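Traklow Wardrobe Planner — Getting Started
Section 4: Building Your First Capsule

By now you've added your clothes to the closet tab, so we can get to the fun part, which is putting outfits together! Pour yourself a coffee and take your time with this one. You can always come back and change things later.

1. Open the Closet tab and tap New Capsule.
2. Give it a name you'll recognize in June (Work Summer is fine, and so is Beach With My Sister).
3. Choose up to 30 pieces. Shoes count as one piece per pair, and belts and scarves don't count at all.
4. Tap Match. Traklow will suggest 50 outfits to begin with, and you can swipe left on any you'd never wear in a million years.
5. Tap the heart on your favorites, then Save.

Note: Colors are read from the photo you uploaded. If your navy blazer keeps turning up as black, open the piece, tap Color and pick the right shade by hand.
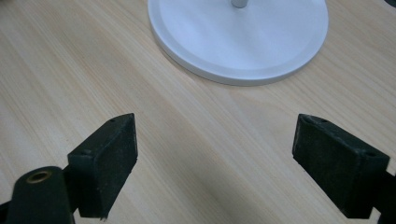 Yesenia Castaño wrote in to tell us that she makes her capsule from the shoes up, two pairs first and then whatever goes with both, and that she gets far fewer silly matches that way. We tried it with our own closets and now we're hooked — do give it a go if step 4 leaves you cold.

Caution: Deleting a piece from the Closet tab also removes it from every capsule it belongs to. If you only want it out of one capsule, press and hold the piece inside that capsule and choose Take Out.

6. To plan your week, drag a saved outfit onto any day in the Calendar tab.

The free plan holds 200 pieces. Packing lists are covered in Section 5.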